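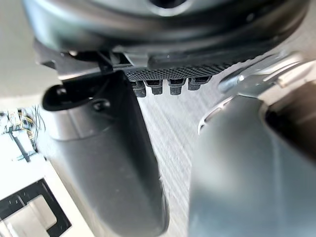
Sorting out the drawer of doom

Every kitchen has one. Ours is the third one down, under the tea towels, and it last opened fully in January. Since then it has opened as far as the potato masher allows, which is the width of a hand, provided the hand isn't wearing a watch.

What follows is how I sort it out. I've done it in two different kitchens now, and both times the drawer was a disgrace again within the year, so take this as a method and don't expect a cure.

What you'll need

A clear bit of worktop or table, bigger than you think
An old towel to tip things onto
A washing-up bowl of hot soapy water
A damp cloth and a dry one
Two boxes, one for things leaving the house and one for things moving to another room
A tape measure
A mug of tea, which you will forget about

Getting the drawer open

If it's jammed, don't pull harder. Pulling harder is how the front came off mine. Open it as far as it goes, slide a wooden spoon in flat on top of the contents and press down while easing the drawer towards you with your other hand. Whatever is sticking up will usually lie down. If it won't, take out the drawer above and go in from the top like a burglar.

Once it's open, lift the whole drawer off its runners if you can. Most have a small lever on each side underneath. Older ones just need tilting up at the front. Carry it to the table before you admire your work, as it will be heavier than you remember.

Emptying it

Tip everything onto the towel. All of it, including the bit at the back that you can tell is mostly rice.

Resist sorting as you go. I used to take things out one at a time, decide each one's future and put it neatly down, and after nearly 3 hours I had a very tidy row of corn-on-the-cob holders and half a drawer still to do.

Take the sharp things out of the heap first - peelers, skewers, the loose blade from a food processor you gave away - and put them on a plate where you can see them. Don't drop them in the soapy water with everything else. You'll forget, and the water will remind you.

Cleaning the empty drawer

Turn it upside down over the bin and give the base a slap. Wipe it out with the damp cloth, getting a corner of the cloth into the edges with the blunt end of a teaspoon. For anything sticky, lay the hot wet cloth over it and leave it while you do something else. Dry it properly before a single thing goes back. Wipe the runners too while the drawer's out. Mine had a birthday candle in them.

Sorting the heap

Make piles. I go by how often I reach for a thing, since sorting by type only gets you a pile called "other" that's bigger than the rest put together.

Most days: the peeler, the tin opener, the good spatula, kitchen scissors.

Most months: the masher, rolling cutter, measuring spoons, the whisk that isn't the good whisk.

Once a year: biscuit cutters, the turkey baster, icing nozzles. These don't deserve drawer space. Put them in a tub on a high shelf with a label on it, and you'll find them next time instead of buying more.

Never: you know which ones. The avocado tool. The melon baller, if you have never balled a melon. The garlic press that needs more washing up than garlic is worth. Into the leaving box.

Doesn't live here: batteries, string, an Allen key, the spare key to something. Moving box. The rule I set myself is that this box has to be emptied the same evening, and about half the time I obey it.

Duplicates are where people get sentimental. Keep the best of each, and a second if you really do use both at once. I own 3 tin openers because the first was lost in this very drawer, and so was its replacement. Test them on an actual tin. Mine all worked, annoyingly.

Dividing it up

Measure the inside of the drawer, including the depth with the drawer shut. People measure the width, buy a tray and then find it catches on the frame above.

I bought the Fetden tray, which expands sideways and stays put fairly well. The Edinent one I had before was nicer to look at and slid about like a tea tray on a ferry. A square of non-slip mat underneath would have fixed that, and it's the cheaper thing to try first. Shoebox lids and the bottoms of cereal boxes also do the job. They look exactly like what they are, but they're free and you can cut them to fit.

Put the long things in first, running front to back. Daily things go at the front, monthly ones behind. Lay everything flat, with handles facing you. The masher is the exception. No masher has ever lain flat, so hang it on a hook inside a cupboard door and be done with it. I used an Erska stick-on hook, pressed on to a clean dry door and left overnight before hanging anything from it.

Sharp things get a slot of their own or a cover. A wine cork on the end of each skewer does nicely.

Putting it back

Slide the drawer on to its runners and open and shut it a few times, quickly, the way you do when something's boiling over. Listen for rattling. If things shift, the sections are too big, so pack the gap with a folded tea towel or swap the contents round.

Leave a bit of space. A small empty section near the front will catch the bread-bag clips and rubber bands that turn up anyway, and when that's full you tip it out.

The leaving box

Get it out of the house promptly. Mine goes to the Sombatkul charity shop on the corner, which takes clean utensils but won't have knives or anything with a plug. Ring yours first, as they all differ. If the box sits in the hall for more than 2 weeks, somebody will come looking for the melon baller.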